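Stumach yard patrol unit - open evening at Drurolside
Products > Outdoor vehicles > Stumach > Demonstrations

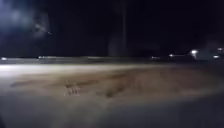 The Stumach is a four-wheeled patrol vehicle for yards, depots and car parks, built by Barreto and supplied and serviced by Clokholm. It drives a taught route without an operator and reports anything that differs from the last accepted run. The open evening at Drurolside is held after dark, as most customers run the unit between closing and first shift.

Programme
The yard opens to visitors on Saturday at 18:00. The first run starts at 19:00 and covers a loop of 200 metres on paved ground. The second run uses the same loop with obstacles placed by visitors - bring your own if you wish, up to the size of a pallet. Between runs the unit returns to its dock and the covers are taken off for inspection. Questions on route teaching and battery care are taken at the dock.

Visitors stay behind the marked line while the unit is moving. Flat shoes are advised. Hand torches should be kept off during the runs.

Data
Length: 1700 mm
Battery: 2580 Wh, removable
Docks supplied: 2
Lighting: front beam, fixed angle
Surface: asphalt, concrete, block paving
Drive: four hub motors, skid steering
Remote stop: handset, supplied

The front beam is set at the factory. Do not tilt it to gain range, as this leaves the ground close to the wheels unlit and the kerb check will fail at start-up. Lenses should be wiped weekly, or daily on sites with mud on the roadway.

Site trials
A trial on your own site can be booked at the open evening or through the Clokholm service desk. A plan of the yard is needed beforehand, with gates, kerbs and drains marked. Route teaching is included in the trial - dock installation is not.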